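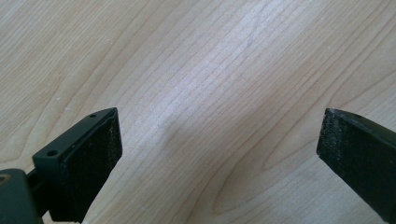
Figure 2. View from the hand-held gripper over a bare stretch of wood, fingers open.

3.2 Gathering the examples

We wanted people to show the system how to pick things up, so Yae Takeda and I spent most of January doing it ourselves with the hand-held gripper. I'd squeeze, lift, put the thing down and start over, while she kept the log. We ended up with 353 recordings at the Clalside bench and another 136 at Trevetia, where the light is a lot kinder.

My first batch was pretty bad. I kept hitting record with the fingers already halfway to the object, and the model (we call it Pulonus) got very little practice at deciding where to go. Hélder Barros spotted this when he went through the clips, and after that we started each one with the fingers open and a gap between the pads, as in Figure 2 -- boring to do, but much easier to line up later.

I also threw out 100 early clips, mostly ones where I changed my mind partway through a reach. Yae would have kept them, and we still argue over it! Section 5 has the results with those clips put back in, for anyone who wants to take her side. The log sheet we used is in the appendix.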